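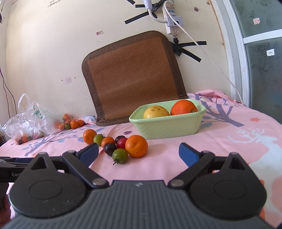
Yesterday I visited the open day at Lirkard, the small robotics workshop behind the bus depot. I promised some people I will write what I saw, so here comes a thread. I am not an engineer, I work with food packing, please be patient with my words.

First, the place. I expected a big hall with yellow arms behind fences. It was three rooms and a corridor. You put your coat on a chair and somebody gives you tea. The first group started at 10 in the morning and we were 4 persons in it.

Our guide was Merja Tikkanen. She takes care of the hand-held grippers, the ones you carry and squeeze yourself. She said the most common question is "where is the robot?" and the answer is that for this part of the work there is none. A person does the task with the gripper, the camera on it records, and the robot learns from the recordings later.

The task of the day was sorting fruit. You have mandarins and tomatoes mixed together on a table, and a basket. Pick one, put it in the basket, go back for the next. My mother does this while talking on the phone. With two fingers that only open and close, it is another matter.

I was allowed to try! The tool is heavier on the wrist than I thought, and the fingers are wide. When the fruits are touching each other, you want to take one and you push its neighbor. I sent a tomato across the table on my second try. Merja only said "good, we keep that one too."

I asked her if she was joking. She was not. They keep the clumsy recordings also, but they mark them separately. She explained that a robot which has seen only perfect picks does not know what to do when something rolls.

A tip from her that helped me: do not look at your hand, look at the place between the fingertips. Come down slowly, stop, and only then close. After maybe ten minutes my shoulders went down from my ears and it became almost pleasant.

Tomatoes were harder for me than mandarins. A mandarin has a rough skin and it forgives. A tomato is smooth, and you are afraid to press, so you press too little and it slips. In our packing house new workers make exactly the same mistake in their first week.

Some numbers, because I wrote them down. One person records for 70 minutes and then must rest. For this one task they want 2000 good picks before they begin the training. When I was there, the paper on the door said they were missing 300.

In the second room Shuzhen Lu showed us the part after. She sits with the recordings and cuts away the beginning and the end of each one, where the person is only moving into position. It looks like very quiet work. She let us watch a few at double speed and I could recognize my own nervous hand.

Shuzhen told us that the surroundings should change often. Another cloth, another table, other things lying near. If everything is always in the same place, the robot learns the table and not the fruit. I liked this sentence and I have repeated it at home already two times.

The third room had the arm itself, which they call Darik. It did a short demonstration with mandarins only. It picked three, missed one, waited a little, and took it on the next try. People clapped for the one it missed first. So did I.

A man in our group asked when it can work in a real packing line. The answer was "not soon", and I was glad that they said it so plainly. Our line is fast and wet, and the crates come in all conditions.

What I would change: the explanation about safety came at the end, and I would put it at the start. Also the corridor is narrow when two groups meet — we stood there a while with our tea.

They will have another open day in May, in the same place. It is free, but you must write your name on the list before. If you go, ask to try the gripper, and take off your watch first. Mine was hitting the handle the whole time.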